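Samran Kaewkla
@samrankaewkla
Fri 6 January

Kitchen clear-out, day two. Cupboards are finished, so now it's whatever lives on the counter.

The kettle stays. The blender from Clarell goes to Ketsara, who asked for it back in August.

Then the toaster. White, two slots, long enough that it always took up the good spot by the outlet – I moved it over to see how the place feels without it.

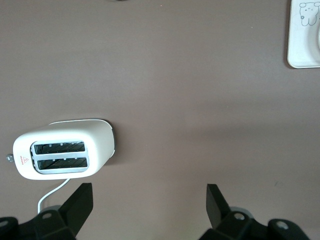

I eat toast maybe twice a week. The oven does it too but takes forever and I forget it's in there.

Looked at a four-slot from Mostberg. It's 129 and wider than the one I have. No.

Decision: the toaster stays but gets a shelf. Crumb tray gets emptied tonight.

Next is the drawer with all the lids. If anyone nearby needs lids, message me before Sunday.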